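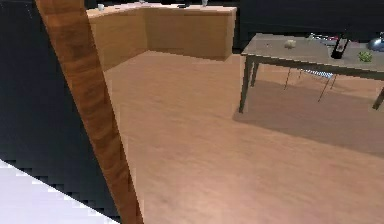
Por que a loja Vostau perdeu visitas do Google? Porque as páginas de filtro (cor, tamanho) foram indexadas e competem com as categorias.

28 de fevereiro de 2026. Gente, que bagunça! Rodei o rastreio no Deveo e saíram 1.000 URLs, 600 delas só de filtro. Pus canonical nas categorias e tirei os filtros do sitemap. Na Fanbridge fiz igual em dezembro (lá eram só 2 filtros, moleza).

Falta reescrever os títulos e testar o redirecionamento no Vlad.

Imprimir | Enviar por e-mail
3 compartilhamentos | 2 comentários

bia_seo: e a paginação, fica como está?
rtm: o sitemap novo já subiu, pode reenviar!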